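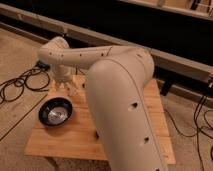 Black outside, silver inside: a round bowl on honey-colored wood.

The bowl is the first thing Selma Petek buys for any kitchen. Before the knives, before a decent pan. She has furnished 31 rental kitchens for Bolloto, a small letting outfit, and the order never changes. Bowl, board, kettle. Then she goes home and thinks about the rest.

"People pick plates like they're getting married," she says. "Then they grab whatever bowl is left on the shelf."

Fair enough. I did. Mine came free with a salad spinner and the spinner broke first.

Two-tone bowls are having a good year. Dark outside, bright inside, and shops can't seem to keep them in. Sheena Rutherford, who runs the housewares floor at Dimitrov, puts it down to lighting. Kitchens got darker, lamps got smaller, and a shiny inside picks up whatever light there is. One lamp overhead and you get a bright spot in the middle. Lemons look good in it. So do keys, which is mostly what hers holds.

She sold 43 in January, a slow month for everything else. Customers come in wanting a fruit bowl and leave with something they end up mixing pancakes in.

What to look for, then. Weight, first. Pick it up with one hand, tip it like you're pouring. If your wrist complains in the shop it will complain more with batter in it. Then the rim — run a finger all the way round. A rough spot will catch every dishcloth you own. Then the bottom. Set it down, give it a push. A wobble dosen't get better at home.

And put it on wood. Petek is firm on this one. Stone is loud and it shows up every scrape. Light wood with plenty of grain is kinder, and a dark bowl stands out against it from across the room. She likes plank boards, the lines running sideways, and she doesn't fuss about marks or the odd small hole. Oil it when it looks thirsty.

Care is dull but short. Soft sponge on the shiny side. Dry it right away or the water spots will drive you crazy. No steel wool, not even once, not even for burnt sugar. Recep Erdem, who cooks lunches at Pitance, learned that on his favorite and now keeps it for for potato peelings.

He has bought 3 since. Same size, same shape. They stack by the back door and he reaches for the top one without looking.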